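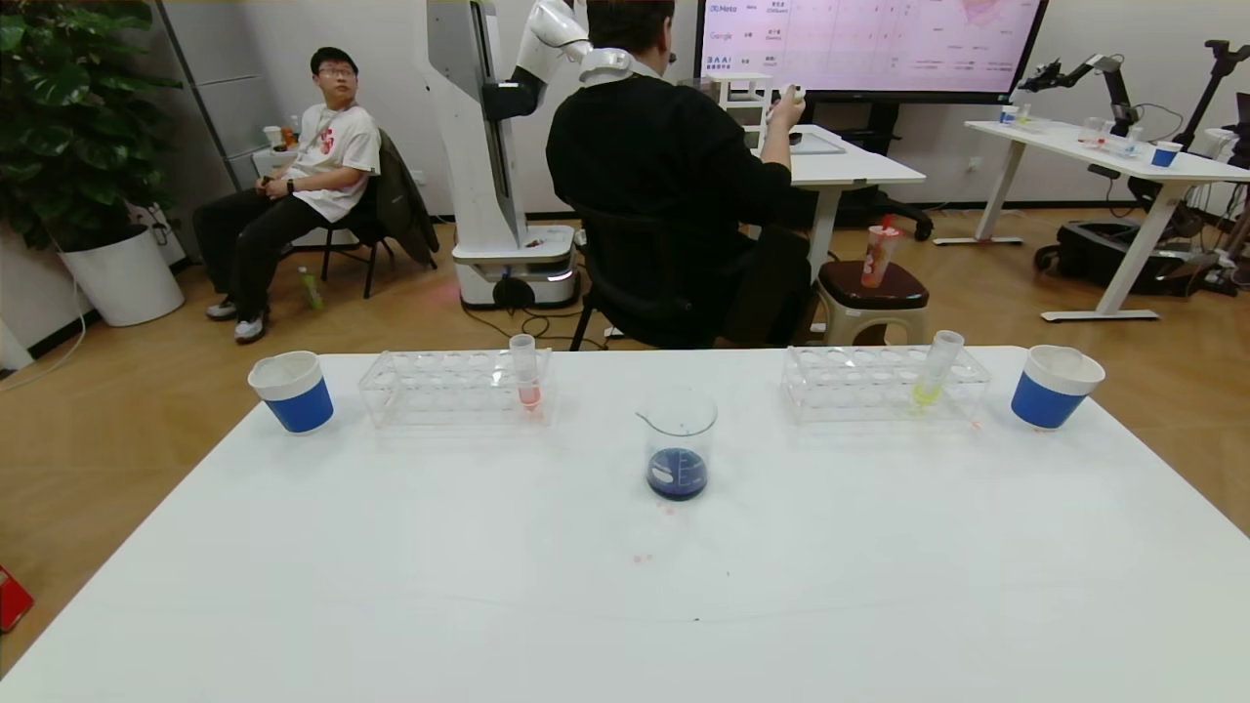

Druron Bench Arm: can it do the pouring and the washing up?

Reviewed by Leire Toledo

The Druron is sold as an arm for small chores on a flat surface. The sales page mentions kitchens, craft rooms, school labs and packing benches. I run a small dye and ink shop, so most of my chores are in between those. We pour samples, mix colors, rinse measuring tubes and put everything back where it came from. I wanted to know if a machine could take over any of that this year, and if the same machine would be any use in a kitchen at home.

I tested it over most of March with Hubert Krajewska, who does our mixing. The short version is that it pours well, rinses slowly and should not be left alone with anything you care about.

Setup

The arm clamps or bolts to a table. You need a second pair of hands to lift it into place. The software is called Gindadora, and it installed without trouble on a four-year-old laptop. Teaching the arm a job means guiding it through the motions over and over until it can repeat them. The manual suggests 50 runs for a simple task. We needed more than that for everything except picking up a cup.

Cable routing is the weak point. The cables to the gripper hang in loops, and one of ours caught on a bottle in the first week. Hubert tied them back with hook-and-loop straps, which should have been in the box.

Pouring

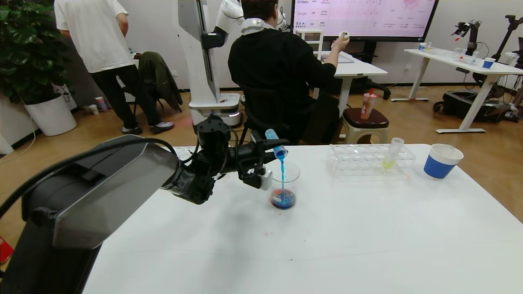
Pouring is the chore I would pay for. It is dull, it stains your hands, and people get careless after the first hour. It is also harder for a machine than it sounds, as the arm has to keep hold of a narrow tube, tip it far enough and stop over the right spot. A thin stream of blue going from a tube into a glass beaker, with red already in there, is the kind of thing we do all day, and the few red specks on the white tabletop are the kind of thing we wipe up all day too. I don't mark a machine down for specks. I make them myself.

In our shop we logged 300 pours. The arm was steady and it was patient. It had more trouble before the pour than during it, mostly in getting the tube out of the rack. If the tube was leaning in its hole, the gripper sometimes pushed it further over and closed on air. Clear tubes in a clear rack were the worst case. We put a strip of colored tape on the rack and the misses dropped.

It does not know how much is left in a tube unless you add a scale, and the scale costs extra. For measured work we still do it by hand.

Racks, cups and putting things back

Paper cups were fine when empty. Full ones got squeezed. There is a grip force setting, but it applies to the whole job, so a setting that holds a glass beaker safely will dent a cup. You can get past this by splitting one job into two, and then you have two jobs to teach.

Putting things back was better than I expected. If the place was marked and nothing had moved, the arm found it. If someone had shifted the rack while cleaning, it carried on as though the rack were still there.

Washing and rinsing

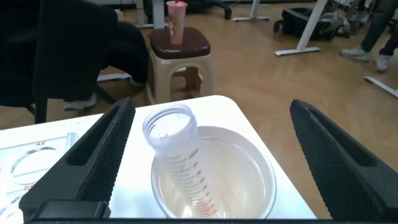 PREVSIDE, March

My second round of testing was with Weronika Jakubowski, with the arm in the same room as before. She teaches science and has the same pile of glass and plastic at the end of the day that we do, plus the family's dishes.

Water is difficult for it. A measuring cylinder leaning in a bowl of water looks bent where it goes under, and the bowl is clear as well, so there is very little for a camera to go on. The arm did best when it took hold of the part above the water. When we laid pieces flat on the bottom it gave up or scraped the bowl. The textured finger pads kept their hold on plastic but slid on soapy glass.

It cannot scrub. It can dip, lift, tip out and set down. For lab tubes that is most of a rinse. For a pan with egg on it, it is no help at all.

Time matters too. Weronika can rinse and rack a day's tubes while the kettle boils. The arm was still going when we had finished our tea, and one of us had to stay in the room.

Noise, cleaning and support

The arm is quiet enough to talk over. Dye wipes off the housing but stays in the finger pads. Replacement pads are easy to fit. I wrote to support twice. Thilini Siddiqui answered both times and sent a corrected settings file the second time.

Compared with the Sastry

We had the smaller Sastry arm on loan last year. It is lighter and easier to move, and its software is simpler. It also dropped more. For cups and boxes I would take the Sastry. For tubes I would take the Druron.

Should you buy one?

For a shop with one repeated pouring job and a bench that stays the same, yes, if someone on staff likes fiddling with it. For a home kitchen, no. It needs a clear table and a lot of teaching, and it leaves you the worst of the dishes.

We are keeping ours on sample pours. Rinsing has gone back to Hubert and me.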